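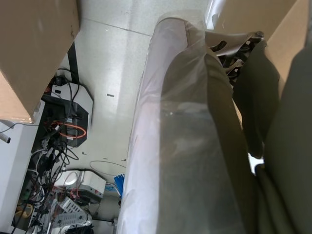

3.2 Planning the equipment budget

Figure 4. Cardboard boxes, plastic sheeting and cabling on the laboratory floor at the Clevgate site.

The budget for the Tristunum work was drawn up by Lieselotte Petersen and Marisa Negri before any supplier had been approached. Arms, grippers and wrist cameras were priced first, and these lines changed little between the first draft and the final order. The smaller items proved harder to plan. Power strips, network leads, adapters and spare connectors had been entered as a single sum, set at 4 per cent of the total. As Figure 4 suggests, such items take up a good deal of floor space as well as money, and we now list them separately for each workstation.

Delivery times also affected the plan. Rizzi quoted 30 working days for the arms, while the control units were offered within 26. Both orders were placed in October so that they would fall in the same accounting period. The Dastivstead site, which joined the project later, used the same price list but had to allow for a second delivery charge.

Two further costs were left out of the first draft. The first was staff time for unpacking, cabling and testing, which we had treated as part of normal duties. The second was storage for packaging, as the supplier's terms required goods returned within 90 days to be sent back in their original boxes. Both are now included in the planning sheet used at the two sites. Training costs are reported in Section 3.3, together with the yearly charge for maintenance.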